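Notebook, May. Transcript coding, council speeches set

Started 9.40. Phyllis had left the Mosura by-election speeches in the shared folder, so the set now stands at 568 passages from 24 councillors. Version before the addition is kept as set B. Do not code from set B.

Task for the day: second pass on the "appeals to constituents" category. First pass lumped together two things that ought to be apart:
AC1, speaker names a group of residents and asks colleagues to act for them.
AC2, speaker claims to speak as one of the group.
Pulled every passage with the old AC code. 178 in total. Recoded the first half before lunch, Tia did the second half independently, then we swapped.

Disagreements fell mostly in the Pallska ward debates. The housing speeches there slip from "they" to "we" inside one sentence and the passage boundary cuts across it. Ingrid's view is that the boundary is wrong and the code is fine. I agree for the Pallska files. Not convinced for Heltach, where the speakers read from prepared text and the shift looks deliberate.

Rule adopted for now: if both pronouns occur in one passage, code AC2 and flag with M. Revisit when Carol is back on Sunday for the long session.

Tributes. 7 passages are tributes to former members with a policy demand attached at the end. The old scheme codes the whole thing as ceremonial, and the demand is lost. Split each at the turn ("and so I say to this chamber" or similar). Myung-ja objects that splitting raises the passage count and upsets the per-speaker rates. Correct. Rates to be rerun per thousand words instead. Script needs one line changed, plus the header of the output table.

Gittins transcripts: clerk's summary only, no verbatim record before the recess. Pronouns in these are the clerk's. Excluded from the AC recode, kept for topic coding. Need to say so in the methods note. 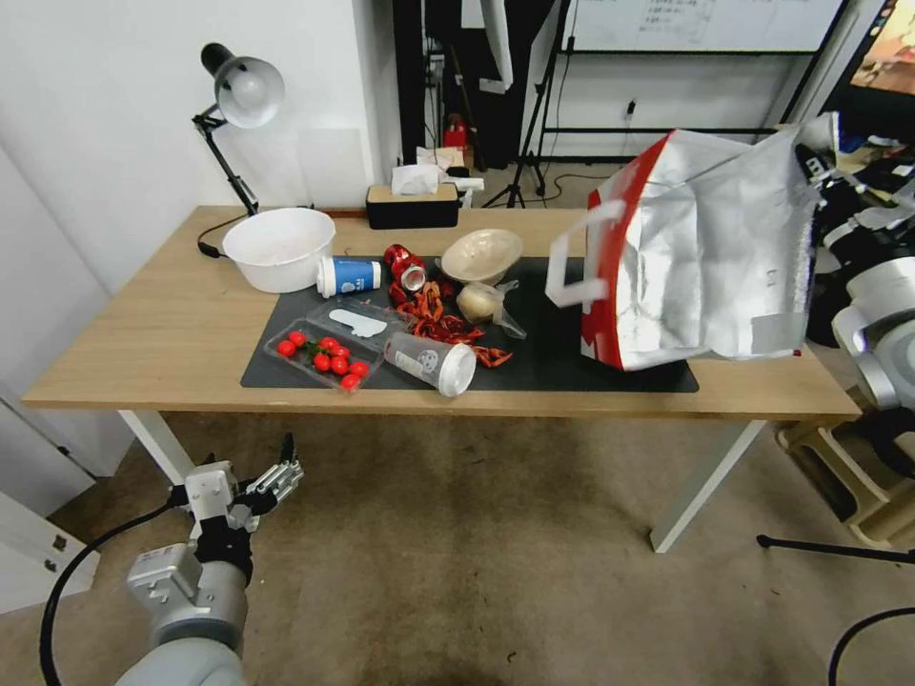 Desk with the black mat, lamp at the left, silver and red bag at the right.

15.20. Reran agreement on the swapped halves. Better on AC1, AC2 still poor without the M flag. Tia thinks interruptions are part of it: the transcript puts heckles in brackets mid-passage and I was reading them as the speaker's words. Checked the Heltach budget debate and she is right in at least the opening exchange. Strip brackets before the next pass, keep originals.

To do
Rerun rates per thousand words
Bracket stripping, Heltach first
Ask Phyllis whether the Mosura audio still exists
Codebook page for AC1/AC2, with the M rule
Pallska boundaries: Ingrid to redo, me to check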